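Filed under: Campaigns & Elections > Tools > Reviews

Comudau wants to save your city council race

Every two years a new app promises that a candidate with a folding table and a cousin can run the kind of field program that used to require a governor. This cycle's entry is Comudau, a canvassing tool from Flakska. I used it for a council primary in Lolville in March, on behalf of a candidate who lost, though I don't hold the software responsible for his position on parking.
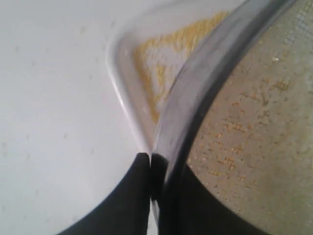
Voter files are where these products earn their money. Ours had 1284 names in the ward, including the dead, the moved away, and a man listed three times under three spellings who disliked us under all of them. Farkas, the tool we used last time, hands you the whole thing like that clear plastic tub of yellow stuff, tipped up on one corner, and wishes you luck. Comudau at least tries to sort it first. You set the filters (voted in the last primary, owns a dog, whatever your consultant believes in this year) and it draws walking routes from what's left. 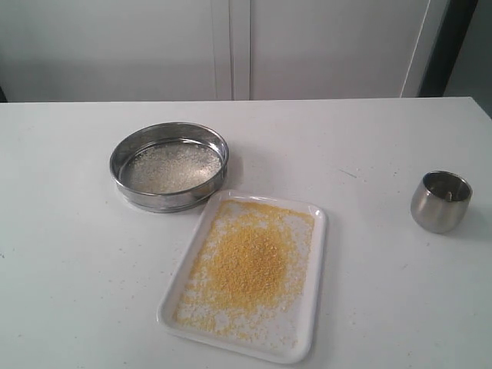
Pale grains on a steel mesh sieve.

The filters got us down to 424 doors, and the routes were good. They kept to one side of the street and knew about the creek. Farkas once sent me across that creek twice in an hour.

Then you reach a door and have to record what happened. Comudau offers "Strong support," "Lean support," "Persuadable," and "Opposed." It has no button for "talked about his knee," which would have covered most of the ward.

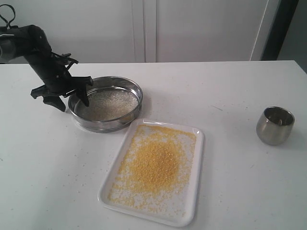 Syncing is the other sore spot. Lose your signal and the app saves your notes, then asks on reconnecting whether you'd like to keep the old version or the new one, without showing you either. I picked "new" every time, on the theory that this is how challengers win.

It costs $40 a month per campaign, with no contract. The cancellation page asks whether you won. Three stars for the routes, and I'd pay for it again in a race with worse creeks. 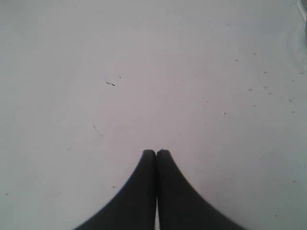
Nataša Mladenović: We ran a school board slate on it and the sync question ate a whole Saturday of notes. Turn off auto-merge in the settings before anyone leaves the office. Agree about the routes, and our candidate lost too.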